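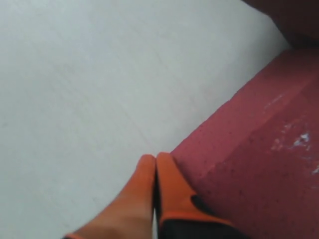
Norbert Doležal wrote:

> Sorry but I still think we should drop the 27 and just go with Skenberg for
> the whole weekend. The hall is bigger, parking is free, and we wouldn't be
> carting boards between two places on the Sunday morning like last year.
> Grindance is nice, I know people love it, but the heating was off for half
> of round three and my opponent played in gloves. Also the tea.
>
> Could someone also say what is happening with the entry fee? I have had
> three people ask me at the club and I told them three different things.
>
> Norbert

Norbert, all,

Quick one as I'm meant to be out the door by six. Will try to take it in order.

Venue. Skenberg would be fine by me except they want us out by 5pm and the last round has never once finished by 5pm. Marcela rang them again, they won't move on it, there's a dance thing in after us. So unless we cut to five rounds (please no) it has to be Grindance for at least the second day. Could do both days at Grindance, which gets rid of the carting. That's my vote. Heating: I've spoken to them, it was a timer somebody had left on the summer setting. They have promised. I have it in an email.

Dropping the 27. I take it you mean the 27 boards in the long room, not the bus! Had to read that twice. If we do both days at Grindance the long room takes 27 boards with proper gaps and the side room takes the juniors. If we get more than that in the main section we are into the corridor again and I really don't want that, people coming past with plates of cake while you're trying to hold a rook ending. So cap the main at that and run a waiting list. Last February we had six drop out in the last week anyway so a waiting list would have cleared itself.

Fee. It is the same as last year. Whatever you told the three people, it's the same as last year. Juniors half. Pay on the day is fine but Viera would like people to let her know beforehand so she can do the pairings the night before and not at the kitchen table at breakfast with everyone ringing her.

Time control. Nobody has raised this but I will. 60 minutes each plus the increment was too slow for three rounds on the first day, we all saw it, I got home at gone ten. I know Oľga likes the 60 and I know the graded players want it. Suggestion, shorter on day one, 60 on day two when there are only two rounds. Does that mess up the grading?? I think it's allowed as long as both are over the minimum but someone who knows please tell me. Anežka?

Byes. Half point byes in any round but the last, ask before the draw is made. Not after. Not "I did mention it to someone". We had the row about it with the chap from Biseo and I'd like it written on the entry form this time, in large letters, near the top.

Phones. Off and in the bag. If it rings you lose, same as ever. I'd let the juniors have one warning but will go along with what people want.

Clocks. This is the one I'm actually worried about. We have 28 that work. I went through the lot on Tuesday night's kit (well, what used to be Tuesday's, the blue crate and the green crate) and changed batteries where needed. Two more have a dodgy button on the left side, you press it and it goes sometimes. I've put a sticker on those. So 28 is enough for the main section with one spare and then the juniors have nothing. Vaněk said they'd lend us a box as long as we collect and bring back, which is two trips, and I can't do either of them as the car is in. Anyone going over that way? Would need to be the evening before. The box is heavier than you think.

If not we use the old wind-up ones for the juniors. They quite liked them last time, it was the parents who complained.

Prizes. Leave as is. I would like to bring back the one for best game though, the little cup is still in my cupboard and it wants a polish. Marcela said she'd judge if she isn't playing. It only works if people hand in scoresheets that can be read, mine included.

Tea. Yes. Agreed. I'll bring our own urn. Grindance don't mind so long as it goes on the far socket and not the one by the door, that one trips everything incuding the lights. If a couple of people can do milk and biscuits then that's the whole thing sorted and we needn't pay for their tray thing, which was a lot of money for what it was.

Still to settle:

both days at Grindance, yes or no
shorter games on day one, yes or no
someone for the clocks
who is doing the form

Can people reply to the list and not just to me, I had four private replys last time all saying different things and had to go back round everybody. If I've heard nothing against by the weekend I'll ring Grindance and book it, they're holding the dates for us but not for ever.

Norbert, one more thing, have you still got the demonstration board? The big hanging one. It isn't in the cupboard and Viera thinks you had it for the school. There's a black bishop missing as well but I think that was missing before.

Got to run

Oh and sets. We're all right for sets. The ones with the cracked knights can go to the side room.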